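Textiles and Everyday Life, Unit 4: How Cloth Handles Light
Handout to go with the Friday session
Shoshana Blackwood, Larkside Evening School

Welcome back, everybody, and thank you for the lovely pile of swatches you brought in last time (I still have somebody's green corduroy, so please come and claim it). We spent the last unit on fiber and yarn. Now we get to the part I look forward to all year, which is why a cloth looks the way it does once it's woven and lying around in your house.

Luster first. When light hits a smooth, flat surface, most of it bounces off in one direction and you get a shine. When the surface is rough or hairy, the light scatters every which way and the cloth looks matte. Satin weave shines because of its floats, those long stretches of yarn that pass over several others before ducking under. Plain weave goes over one, under one, and so it breaks the light up much more. Please don't mix up satin, the weave, with silk, the fiber. You can have a cotton satin (usually sold as sateen) and you can have a silk that's as dull as a paper bag.

Next, thread count, because someone always asks. It means the number of yarns in one square inch, lengthwise and crosswise added together. A label that says 1,000 has very often been reached by counting the plies inside each yarn, and the sheet may be heavier and no nicer to sleep on. Compare the Clollow and Javier samples in the blue folder with your eyes closed and write down which you prefer before you look at the tags.

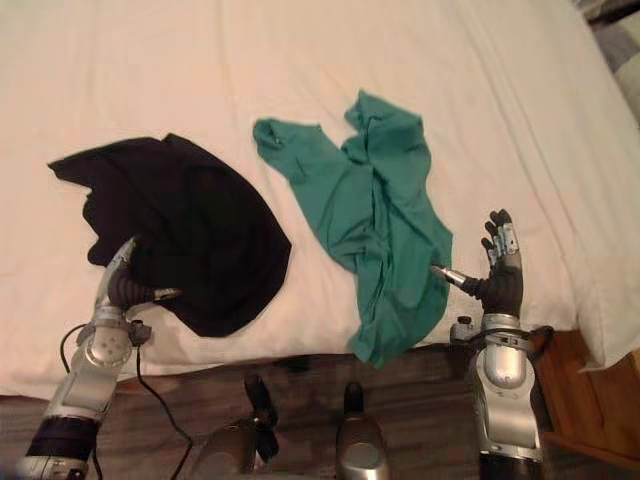 Color changes how well we can read a fold, and this is worth slowing down for, especially if you're planning to draw or paint cloth for your project. A fold is only a change in angle, so what we see is a change in brightness. On a white bed sheet the creases come up as soft, pale shadows, while the black cloth bunched on top of it gives you hardly more than a little dark gray along its folds, and you end up leaning on its outline to know what shape it's in. Dyers have grumbled about this forever. Beginners tend to paint black fabric far too black all over and then have nowhere left to go for the shadows, so start with a charcoal and save your darkest paint.

For next time: read the chapter on drape, and bring one matte fabric and one shiny one, each at least big enough to hang over a chair back. If you're coming on the Brernemport mill trip in July, I need your form.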